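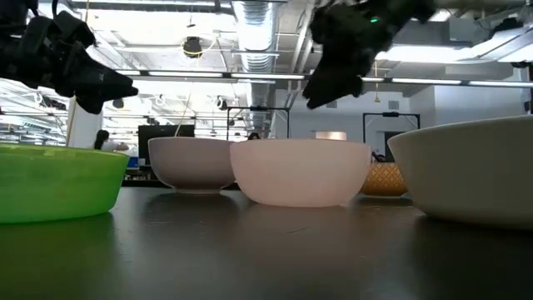 Ticket 1929
Project: Sevudano
Category: Teleoperation / hand mapping
Site: Pledside
Status: Resolved, monitoring
Priority: Normal

Summary
Right hand closes late when the operator pinches. Left hand follows as expected. Seen on the bowl nesting task only.

Reported
The operator wears the Ruto gloves and nests the bowls by remote control, working from the smallest to the largest. When the operator pinches the rim of a bowl, the left hand closes with the glove. The right hand waits, then closes quickly. In most cases the thumb reaches the rim after the wrist has begun to lift, so the bowl is dragged or drops back on the table. Demonstrations with a dropped bowl can't be used for training. We lost 38 in one shift.

No error on the console. The hand does not report a fault.

Steps to reproduce
1. Start a session with both gloves, default profile.
2. Hold both hands above the bowls with fingers relaxed for a few seconds.
3. Pinch thumb and first finger on both gloves together.
4. Watch the right thumb.

Happens nearly every time after the fingers have been still. Much less often if the fingers are kept moving.

Log

09:40 Restarted the glove software and the right hand controller. No change.

10:05 Swapped the network cables for left and right at the switch. The delay stayed on the right hand, so the switch port and cable are ruled out.

10:30 Ran the right hand from the test script with no glove connected, 100 open and close cycles. Every cycle was on time. The motors and the hand controller look fine – the problem is somewhere between the glove and the command.

11:15 Recorded raw glove values for both sides. The right thumb value changes as soon as the operator moves. The command sent to the hand does not change until later. Something in between is holding it back.

11:50 Compared the two hand profiles. Left has the thumb dead band set to 5. Right has it set to 50. The right profile was rebuilt in March after the glove was replaced, and it looks like a typing mistake that was saved then. With the higher value, small thumb movements are ignored until the operator has closed most of the way, and then the hand catches up all at once.

12:10 Set the right thumb dead band to 5 and reloaded the profile. Pinch now closes on both sides together. The right thumb trembles slightly at rest.

13:30 Recalibrated the right glove: flat hand, fist, then thumb to each finger in turn. The tremble has gone. The first attempt failed because the glove strap was loose at the wrist. Tightened it and repeated.

14:20 Operator ran the nesting task again, full set of bowls. No late closes. One bowl slipped, but the grip was too high on the rim and the operator agreed it was their own placement.

Not the cause
Command rate was checked and is the same on both sides. The Yazıcı wrist tracker was also suspected early on, but wrist position was correct throughout.

Resolution
Right thumb dead band corrected from 50 to 5. Right glove recalibrated. Profile saved as the new default and the old one moved to the archive folder.

Follow-up
– Demonstrations recorded with the old right profile need checking before they go into the training set. There are 1000 in that batch. Filter on late thumb close first, then review what is left by eye.
– Add a warning when the left and right dead bands differ. Separate ticket to be raised.
– Operators should do the two-handed pinch check at the start of each shift and after any glove change.

Leave open until the end of Saturday's session. If the delay comes back, attach the raw glove recording and the profile file to this ticket before restarting anything.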